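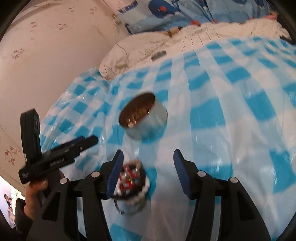

3rd October. Bimanual sorting, round two, and I think we finally have the session plan right! I spent the morning arguing with myself about whether to keep the blue and white checkered cloth or go back to the plain gray mat, and the cloth stays. It's harder on the tracking (more on that further down), but the whole point of moving Zarik out of the lab was to stop feeding it the same dull tabletop over and over, and a wrinkly plastic cloth with a shiny metal container on it is much closer to what the thing will run into later.

Target for this task is 158 good demos before we touch the training run again. We're at 100 as of tonight, counting the ones Aileen passed yesterday and not counting the ones she put in the "maybe" folder. So 58 to go, which is two decent sessions if the batteries behave.

**What counts as one demo**

Writing this out again because the version on the Trullow wiki is old and I caught myself following it:

- Both grippers start in view of each other, jaws open, above the cloth.
- One hand steadies the container, the other does the moving. Swap roles every ten demos or so. I'm right-handed and it shows badly in the June data, where the left gripper basically just holds things and sulks.
- Finish with both jaws open and clear of everything. Hold still for two seconds. Then press stop.
- If you drop something, pick it up and carry on! Recoveries are good data. Put an R in the log. If you drop it on the floor, stop and bin the demo.

That last one needs saying because Aileen Lumanlan has been throwing away every demo with a fumble in it, and I'd been keeping all of mine, and we only compared notes today over lunch. We agreed on keeping fumbles as long as the object stays on the cloth. She's going back through her rejects and reckons she can rescue a good few.

**Tracking on the cloth**

OK so the repeating squares. The pose tracking looks for corners, and a checkered pattern gives it about a million corners that all look the same. Slow moves are fine. On quick sideways moves it sometimes decides it's one square over from where it is, and the path gets a little stair-step in it. I found this in the replays from the first block and went a bit cold, but it's only bad when the camera is low and sees nothing except cloth. As soon as there's some wall or the printed fabric in view it snaps back into place.

What I did for the second block:

1. Slowed the sideways moves way down.
2. Started each recording with a lazy sweep of the surroundings, so the map has something besides squares in it.
3. Kept the wrist tilted up a touch more than feels natural.

The second block had 2 demos with stair-steps. The first had so many I stopped marking them and just flagged the whole lot for a re-run through the tracker. If the re-run doesn't fix them I'll collect that block again, no big deal, it's an hour of my life and I had a podcast on.

Glare is the other thing. The cloth shines where it creases and so does the metal container, and when I tip the container toward the window the exposure hunts for a moment. I tried locking exposure and the inside of the container went to plain mud, so I unlocked it again. Auto it is. I'd like to try a thin curtain next time and see if that evens things out without making the motion blur worse. Blur is already bad enough on the fast tilts. I threw out three where you couldn't tell the rim from the background for most of the clip.

**Grippers**

The left unit's trigger is sticky again. It closes fine, then hangs a hair before opening, and you can see it in the width trace as a flat bit followed by a jump. I don't want the policy learning that! Took the trigger off, cleaned it, put it back with a dab of the Villanueva grease, and it was better for the rest of the afternoon. If it comes back we should just swap the spring. There are spares in the drawer under the printer, in the tin marked Plaltness (don't ask me, the tin came like that).

Pads are holding up nicely. The ridges still bite on the smooth metal and I had no slipping on straight grabs. Grabbing the rim at an angle is another story, the fingertip rides up and the container spins. I left a handful of those in with an R next to them.

Also, my forearms are toast. Holding both units out in front for a whole block is a real workout, and I could see in the replays that my moves got sloppy toward the end. Shorter blocks from now on. I did the last one at 38 minutes and that felt like the sensible limit, so let's call that the cap for everybody and take a proper break after.

**For next session**

- Charge both units the night before, and check that the left one has really seated on its dock.
- Ask Aileen which folder she wants the R demos in.
- Start left-hand-leads, while my arms are fresh.
- Move the starting spots around more. I looked at an overlay of first positions and they make a neat little clump, all on the side nearest me.
- Sync clocks before the first recording, not after it. (Yes, again.)

Uploads are running now, second block first. The first block can wait until the tracker re-run is finished, and I've put a note in the log so neither of us trains on it by accident.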